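Brirside Housing Cooperative
Minutes of the Kitchen Refurbishment Working Group
February meeting, common room, ground floor

Present: seven members, the managing agent (Hendriks), the site foreman from Skutex. Apologies were received from two members on the north stair. The meeting opened at 6:15 p.m. The agent chaired and took the minutes.

1. Minutes of the previous meeting

Accepted with one correction. Under item 4, "hot water return" should read "cold water riser." The corrected copy has been placed in the binder and uploaded to Notumum.

2. Matters arising

2.1 Isolation valves. Skutex confirmed that the valves on the east stair have been replaced and tagged. Two valves on the north stair are still outstanding, pending access to the flats concerned. The agent will issue a second access letter with 10 days' notice.

2.2 Waste storage. The temporary container remains in the rear yard. The fire exit must be kept clear at all times. A member reported that packing material had been left against the door on two occasions. The foreman accepted this and will have the end-of-day check signed by the crew lead.

2.3 Noise. Drilling is permitted from 8:30 a.m. to 4 p.m. A request to start at 7:30 a.m. was discussed and refused. Skutex asked that the refusal be recorded, together with its view that the later start may extend the program.

3. Electrical supply

3.1 The load survey for the east stair has been received. Existing kitchen circuits are adequate for lighting and small appliances but not for induction cooktops. Each flat changing from gas will need a dedicated circuit from the consumer panel.

3.2 Two options were presented. Option A is a dedicated circuit to all flats during the current works, including those keeping gas for now. Option B is a circuit only where a resident has ordered an induction cooktop. Option A costs more at the outset but avoids opening the wall chases a second time.

3.3 Option A was adopted, five in favor and two against. The two members voting against asked for a note that residents with recently serviced gas appliances would be paying for work they had not requested.

3.4 Outlets above the countertop are to be mounted at one height throughout the building. The foreman will mark the height on the wall in the first flat for approval before any boxes are cut in.

4. Counters, cabinets and shelving

4.1 Countertop depth. The standard depth in the specification conflicts with the pipe boxing in the corner flats. Skutex proposed scribing the back edge around the boxing. The alternative, moving the boxing, was ruled out on cost. Scribing was approved.

4.2 Lower cabinets. Carcasses will be delivered assembled. The lift cannot take the sink unit, so the stairs must be used. Stair nosings and handrails are to be protected before delivery, and the protection removed each evening.

4.3 Open shelving. Members considered whether residents may choose an open shelf over the counter in place of a closed wall unit. 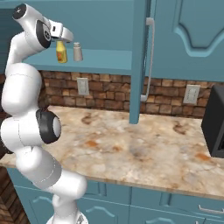
4.4 Fixing of shelves

4.4.1 The partition walls on the east stair are hollow block. Skutex will not warrant any shelf fixed with plastic plugs alone. Backing boards are to be let into the plaster where an open shelf has been selected, and their positions marked on the as-built drawing.

4.4.2 Residents must state their choice on the selection form before plastering starts. Changes after that date will be treated as extra work and charged to the flat.

4.4.3 No shelf is to be placed directly over a cooktop. One member asked whether this applied where an extractor is fitted. It does.

4.5 Finish. Three samples were available for inspection. The group preferred the matt finish for doors and the harder grade for countertops. The samples will stay in the common room until the next meeting. Please do not remove them.

5. Ventilation

5.1 The shared exhaust duct on the north stair was inspected by camera in the upper section only. Grease deposits were found at the second bend. Cleaning is recommended before any new extractor is connected.

5.2 Recirculating extractors are permitted in all flats. Ducted extractors are permitted only where the connection has been approved in writing. The foreman reported one unapproved connection. The agent will write to the resident.

5.3 Replacement air. New windows on the street side are tighter than the old ones, and several residents report condensation. Trickle vents were specified but not fitted in two kitchens. Skutex will fit them at no charge.

6. Budget

6.1 Spending to date is within the approved amount. The contingency has been reduced by $1136 for the replacement of corroded pipe found behind the sink wall in the first flat.

6.2 The agent proposed that the foreman may authorize unforeseen work up to $1000 per flat without referring it to the group, provided that photographs and a cost note are entered in Notumum the same day. Agreed. Anything above that figure requires written approval from the agent.

6.3 Skutex asked for the interval between invoice and payment to be shortened to 15 days. Deferred to the next meeting. The agent will check the contract terms.

7. Program

7.1 East stair: strip-out complete in four flats. First-fix plumbing is under way. Electrical first fix follows directly.

7.2 North stair: start depends on the valves in item 2.1 and the duct cleaning in item 5.1. No start date was given.

7.3 Each household will be without a kitchen sink during its own works. The utility sink in the laundry room may be used for dishes between 6 p.m. and 9 p.m. Food waste must not be put down it.

8. Any other business

8.1 A member asked whether old cooktops in working order could be offered to others in the building. Electric units may be passed on at the owner's risk. Gas units may not.

8.2 The key to the riser cupboard on the second floor is missing. Skutex will replace the cylinder and hand two keys to the agent.

8.3 The lighting in the rear yard switches off before the crew has finished loading. The timer will be adjusted.

Actions

Agent: second access letter; letter on the unapproved extractor; contract payment terms; quotation for duct cleaning; yard lighting timer.
Skutex: end-of-day check sheet; outlet height marked in the first flat; trickle vents in two kitchens; new cylinder for the riser cupboard; backing board positions on the as-built drawing.
Members: return of selection forms to the agent's mailbox.

The meeting closed at 7:50 p.m. The next meeting will be held in the common room at the same time, with the date to be posted on the stair notice boards.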